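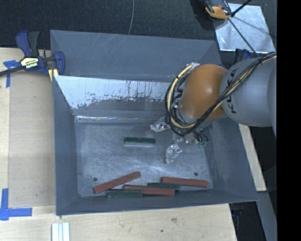 **Opening (slides 1–3)**

Topic is returns reconciliation at the Wenamel site. Say up front that this covers stock records only. Freight claims are Jocelyn Dalisay's session after the break, so send those questions to her.

Define the terms before slide 2, as people use them differently:

- *Return line* – one item code on one return note.
- *Open line* – received at the dock, not yet matched to an order.
- *Write-off* – an open line closed against the loss account.

Slide 3 is the starting position: 816 open lines at the end of September. Read the number out and leave it up. Don't go into value yet. Finance has a different figure, and it uses a different cutoff.

**Where the lines come from (slides 4–6)**

Most open lines fall under one of these:

- Customer sends goods back without the return note.
- Return note is present, but the order number belongs to the replacement order.
- Part order returned, full order credited.

The second case takes longest to explain. Walk through the Gatchalian order on slide 5. The original order shipped short, the replacement was raised under a new number, and the customer copied the new number onto the note. The system looked for six units on an order that only ever had two. It rejected the match and gave no message to the clerk.

Pause here. Somebody usually asks why the system doesn't search by customer account. It can, but the search was switched off when Telleo was set up and the setting was never reviewed. Mylene Navarro has the change request if anyone wants to read it.

**The matching rule (slides 7–9)**

Old rule: order number and item code must both match exactly.

New rule, in order:

1. Order number and item code.
2. Customer account and item code, shipped within the return window.
3. Customer account only – goes to the manual queue.

Step 2 will produce some false matches when a customer buys the same item every week. Stock on hand is still correct in those cases; the credit may land on the wrong invoice. Accounts agreed to live with this as long as the match type is printed on the credit note.

Slide 9 is the screen layout. Skip it if running late.

**Manual queue (slides 10–11)**

Two clerks per shift have access. A line can't be closed by the person who received it at the dock. Nadja Hofstetter asked for this after the spring stock count, and it should stay even when the shift is short.

Age limit is six weeks. After that the line moves to the write-off list, and Precious Policarpio reviews the list on Monday mornings. Moving to the list does not close the line. Repeat this, it was misread in the dry run.

**Known problems (slide 12)**

- Item codes retired in Ilari still appear on old return notes. They fail all three steps.
- Units of measure. A carton returned as singles will match on code and fail on quantity.
- Goods with no label at all. No rule helps. They are held on the quarantine shelf and counted separately.

Jerome Dimaculangan is building the lookup table for retired codes. Don't give a date for it.

**If asked**

*Can a site keep the old rule?* Yes, it is set per site. Reports that compare sites will then be wrong on match rate.

*Does this change the customer return form?* No. The form is owned by sales – the order number field stays where it is.

*What happens to lines already open?* They are rerun against the new rule once, overnight, oldest first. Anything left over goes to the manual queue with its original receipt date.

Last slide is the contact list. Leave it up during questions.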